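Plitodbridge Fruit at Home Project
Progress report to the Vidska Fund, 10 July 2020

Dear all,

It has been a busy stretch, and I'm happy to say your grant is being put to very good use. We have now delivered 873 bags of fresh fruit to older neighbors who can't easily get to the shops, and 176 households are signed up for regular drops. Mandarins, pears and kiwis go down best – they are easy to hold and don't need a sharp knife.
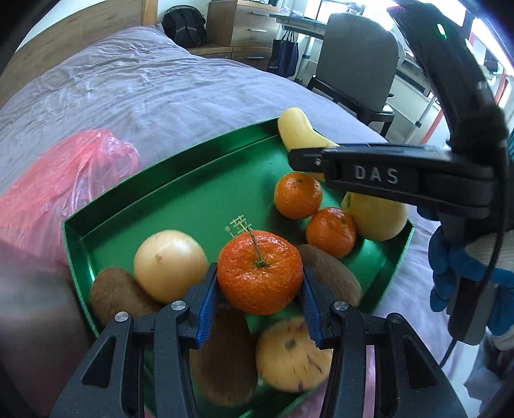
What we have learned

Ripeness has been our biggest headache. Our first order from Paju came in rock hard, and we had some very polite phone calls about the pears! We now ask for mixed ripeness, so there is something to eat right away and something for later in the week.

Bananas are still the trickiest, and we have cut them back to two per bag until the weather cools.
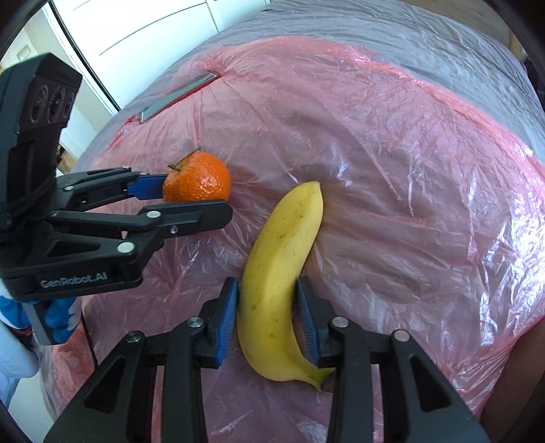 A banana with a few brown speckles on its peel.

Spending and next steps

We have $300 left for packing supplies, and would like to move it to fuel if you agree. We hope to reach 1000 bags by the end of July.

With warm thanks,
Doina Babić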